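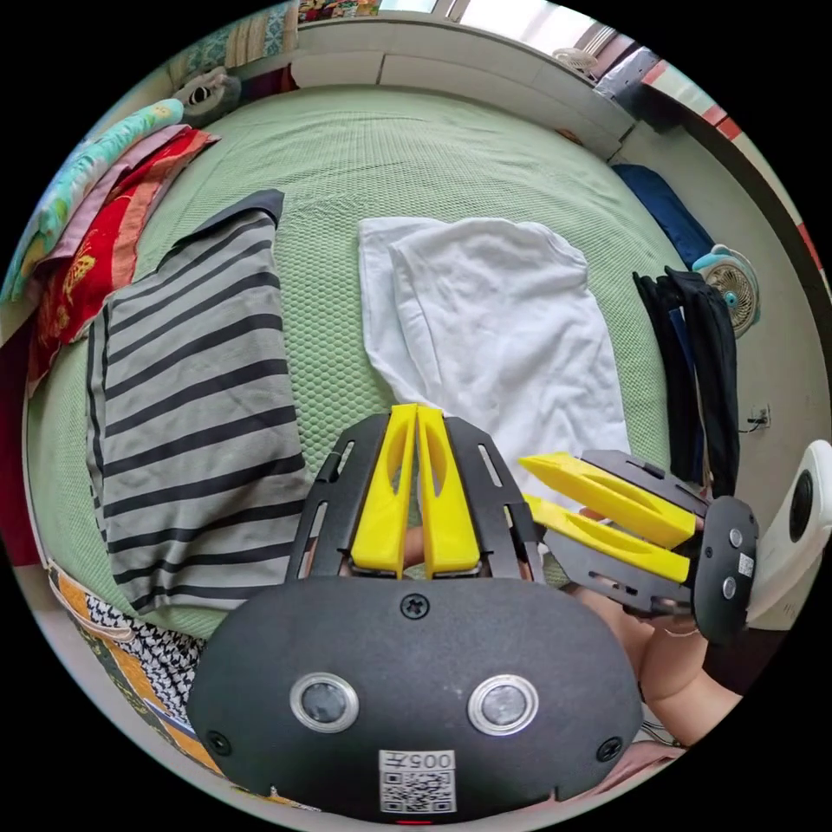

Waffle Bed Cover, Light Green

The Lasilura waffle cover goes over the made bed and stays on during the day. It is thin enough to fold laundry on and heavy enough that it doesn't slide when you pull a T-shirt across it. Weight is 200 grams per square meter.

Sizes: single, double, king
Care: machine wash warm, tumble dry low
Sold by: Güler Home Textiles
Pack: 1 cover, or 2 at a lower price

Folding on the bed

A double gives room for a few piles at once – striped tops on one side, white shirts in the middle, dark clothes near the edge. The texture keeps a folded shirt where you put it. Smooth the cover by hand first, as deep wrinkles will show up in thin cotton. 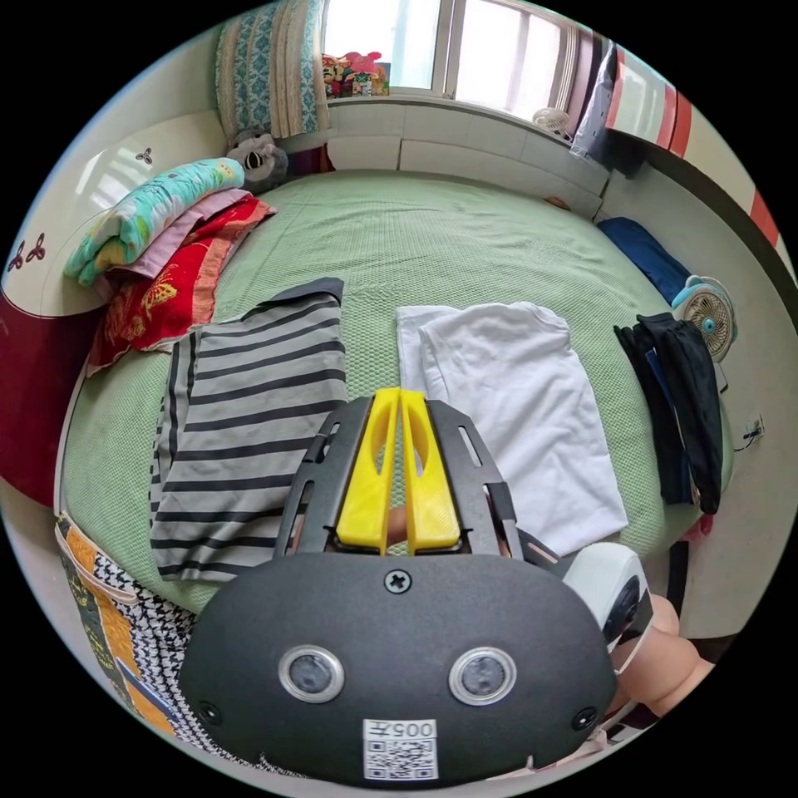 Will dark clothes leave color on it?

New navy or black items can, if they are still damp. Wash them once on their own and dry them fully before you put them down on the cover.

Using it with printed T-shirts

Lay the shirt flat with the neckline away from you and pull the shoulders straight before the first fold. Large lettering across the chest is best kept on the outside so you can tell the shirts apart in a drawer.
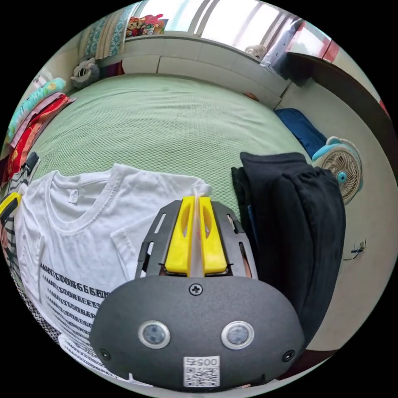 Bring the sleeves in next, then fold up from the hem. Shirts folded this way fit the Jostix drawer box, which holds 6 and is sold separately.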